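Pluvetport Tennis Ball Roundup opens its fifth season in April, with a new sorting table and a lot more drop-off bins

FOR IMMEDIATE RELEASE

PLUVETPORT: Hello from the back room of the Maluleke Recreation Hall, where I have been handling old and not so old tennis balls for four seasons now and still haven't gotten sick of it. I'm writing to let you know that the Tennis Ball Roundup is starting up again in April, that we'd love your leftovers, and that we have more places to put them than ever before.

If you're new to us, the Roundup is a very simple thing. People play tennis, the balls lose their bounce, and most of them roll under a car seat or go in the trash. We collect them, sort them at a table, and pass them on to people who can use them. Last season we handed out 560 balls that still had good play in them to the beginner program at the Taris Street courts, and the rest went to schools for chair legs, to the dog park, and to one very happy juggling class (they asked for more, and we said yes!).

The big change this year is the table. For four seasons we sorted on whatever folding table the hall could spare, and every one of them had a lean to it. If you've ever tried to sort tennis balls on a table with a lean, you know how my evenings went. Now we have a proper flat surface in a pale color, and I can't tell you how much nicer it is to work on. You can read the printing, you can see the seams, and you can spot a bald patch from where you're standing.

Sorting goes like this. First I look at the felt. A ball with plenty of fuzz all over goes on to the next step, and a ball that's gone smooth goes straight to the chair-leg box. Then comes the squeeze, which is my favorite part, and after that the drop test against a mark on the wall. We don't care who made the ball. Club brands, supermarket brands, the kind that come free with a racket, they all get the same squeeze and the same drop. If the lettering is half rubbed off, that's fine too.

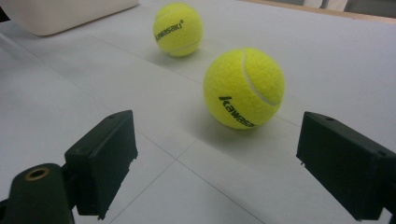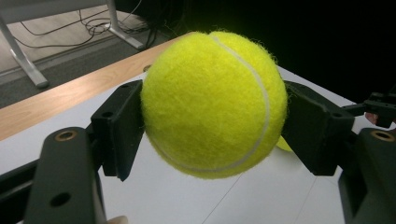 Tennis balls, yellow-green and still fuzzy
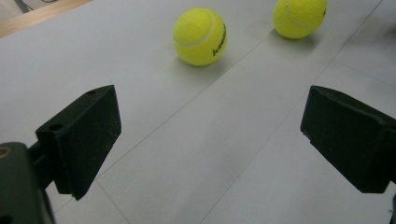
Haris Shaikh

We have 25 drop-off bins out this season. You'll find them at the hall, at the Taris Street courts, at both libraries, and in most of the school gyms in town. Sirnent Hardware on the corner has one right by the register, and they've also given us a shelf in the stockroom for the overflow, so a big thank-you to everybody there. If you run a shop or an office in Pluvetport and have a spare corner, call the hall and I'll bring a bin over myself, usually the same week.

A few things I get asked a lot. Yes, we take balls of any age. Yes, we take the oversized soft ones for little kids, but please bag them separately. Dog-chewed balls are okay if they're in one piece, and they go back to the dogs. Please don't put rackets, shuttlecocks or golf balls in the bins (the golf balls especially, they go right to the bottom and I find them with my toes). Cans are welcome if they have their lids.

If you'd like to come sort with us, please do! We're at the table from 6 p.m. to 8 p.m. one evening a week through the whole season, and the schedule is on the board inside the front door. There's no sign-up and you don't have to know anything about tennis. I didn't when I started. Kids are welcome with a grown-up, and they tend to be very strict about the drop test, stricter than me, so quality goes up when they're here. Wear something you don't mind getting yellow lint on.

We'll kick things off with an open evening at the hall. There'll be coffee, a drop test anyone can try, and a short game on the back court for people who want to hit some of the balls we've passed. The first 130 people through the door get a cloth collecting bag to keep in the car or hang by the back door, which I'm hoping will put an end to the loose ball under the brake pedal, at least in my own family.

Clubs and coaches who would like to receive sorted balls should get in touch before the end of April so we can plan the deliveries. Tell us the age group you're coaching and whether you need full bounce or something slower, and we'll match you up as well as we can. There's no charge. We only ask that you send them back to us when they're done, and then they can start over as chair feet.

Drop-off bins are open whenever the building they're in is open. For bins, sorting evenings, or photos for your newsletter, ask for Haris at the front desk of the Maluleke Recreation Hall, Pluvetport. If I don't pick up, I'm in the back, so let it ring a while.

###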